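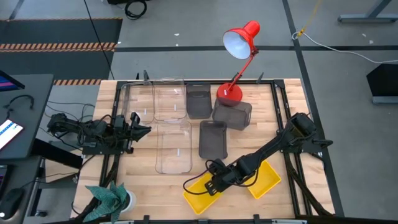

UNIT 4: SORTING AND STORING SMALL COLLECTIONS

Handout for the Lustthorpe evening course, local history group. Bring it back next time, we use page 2 again.

Covers: first sort, bins, labels, the list. Not covered: repairs, scanning (that's Unit 6, with Wenche Lie).

First sort

Do it fast. Four piles – paper, photographs, cloth, everything else. Don't read the letters. You will want to read the letters. If two things came tied together or in one envelope, they stay together, even if one is a photo and the other is a bus ticket. Slip of paper in with them, pencil only, saying where they came from.

Original order matters more than tidy order. The Shiferaw family papers (we looked at these in May) came to us as 154 items in a trunk. Somebody before us put 147 of them in date order and left seven out. Now no way to tell which letters were kept with which bills. Gilberto Rengifo wrote a good page on this, copy in the blue folder.

Terms to know:
provenance – where it came from, who had it
series – a group that belongs together by use
item – single thing, gets its own number
accession – the day's intake, gets ONE number

Bins for the sorting stage

Sorting bins are not storage. Temporary. Clear ones let you check what's inside without lifting everything out, good for a shared table. A light table top helps too, dark photo edges show up agianst it. Keep lids off while working, on overnight. One series per bin, never fill past the handle holes.

For long term: acid-free boxes, upright folders, cool room. No attic, no basement. Plastic is argued over – Keegan Kennedy says some kinds are fine for decades, Bongani Motaung won't have any of it near photographs. Read both for next time and pick a side.

Lamps: turn away from the paper when you step out. Light damage adds up and doesn't go back.

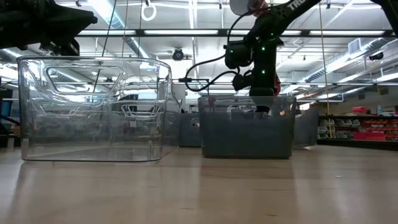 Labels and numbers

Pencil on paper, soft, 2B. No sticky notes, no tape, no paper clips. Number goes lower right on the back, small.

Format: place / accession / item. So Wustgate / 43 / 12 is the twelfth item in accession 43. Don't skip numbers. Don't reuse one if an item gets pulled, just write "withdrawn" on the list.

The list

Five columns: number, what it is, date, condition, where it is now. Short descriptions, one line. "Letter, 2 pp, torn at fold" is enough. Unknown date = write n.d., don't guess.

Homework: list 50 items from any one box at home, kitchen drawer is ok. Hand in by 25th August to Ghislain MacDonald, paper copy please, the email is still not workign.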